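The Case for the Orderly Shelf

March 27, 2021
By the Estlow Retail Practice Desk

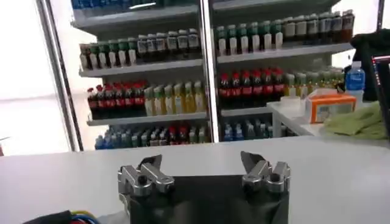 Few parts of a small store receive as little thought as the drinks shelf. Prices are reviewed, suppliers are compared, and opening hours are debated at length, yet the bottles themselves are often placed wherever there happens to be room on delivery day. It is the view of this desk that the practice should end, and that every store, canteen and staff shop should keep a written shelf plan and hold to it.

The argument begins with the customer. A person who comes in for a cola does not read labels. That person looks for a dark bottle with a red cap, and expects to find it next to others of the same kind. When bottles stand in rows by type, the color of the caps does most of the work that a sign would otherwise have to do. Green caps sit together, white caps sit together, and the eye settles on the right row before the customer has come to a stop. A mixed row asks for more effort, and many customers will decline to make it.

There is a second argument, and it concerns staff. An orderly row shows its own gaps. A clerk walking past can tell what must be brought up from the stockroom without opening a ledger. At our Tisteck branch, where a plan was introduced last June, the evening restock once required 21 minutes of walking back and forth with a cart. It now requires 11. The bottles are the same bottles, and the shelving was not replaced. The only change was that each product was given a place and a fixed width, and that the staff were asked to respect both.

Objections to this position are familiar. The most serious is that a fixed plan makes a store slow to respond. A new flavor arrives, or an old one stops selling, and the plan stands in the way. We accept that this can happen. A plan that is never revised soon becomes a burden, and the staff will quietly abandon it. Our recommendation is that the plan be reviewed every 3 months and that changes between reviews be limited to 2 products. This leaves room for the seasons without returning the shelf to guesswork.

A further objection is one of taste. Some shopkeepers hold that a full and slightly untidy shelf looks generous, while straight rows look cold. There may be something in this where bread or fruit is concerned. We do not believe it applies to bottled drinks. A bottle turned sideways hides its label and makes its neighbor look neglected, and no customer has ever told us that the drinks were too easy to find.

The question of where each product should stand deserves more care than it usually receives. It is common to give the best-selling drink the shelf at eye level, on the theory that it has earned the position. The Illine store took the opposite course. Its best sellers were moved one shelf down, on the reasoning that people who want them will look for them, and the better shelf was given to teas and lighter drinks. We were doubtful at first. Having visited the store twice, we now think the arrangement is sound, although we would not impose it on a store with many elderly customers, for whom bending is a real difficulty.

The lowest shelf remains a problem everywhere. It collects whatever is left over - odd sizes, the last few bottles of a discontinued line, products that nobody ordered twice. The Ilie branch has made a rule that the bottom shelf carries water and nothing else, and the rule has held. Larger bottles are heavy, and there is good sense in keeping them close to the floor.

We would add a word on the fixtures. Plain white shelving is sometimes dismissed as dull. It is easy to wipe down, it shows spills at once, and it lets the color of the product stand out. Money spent on decorated units would, in our opinion, be better spent on one additional hour of training for each new clerk, with a printed copy of the shelf plan in hand and the stockroom door open. Stores that wish to receive our blank plan sheet may request it from the Estlow office.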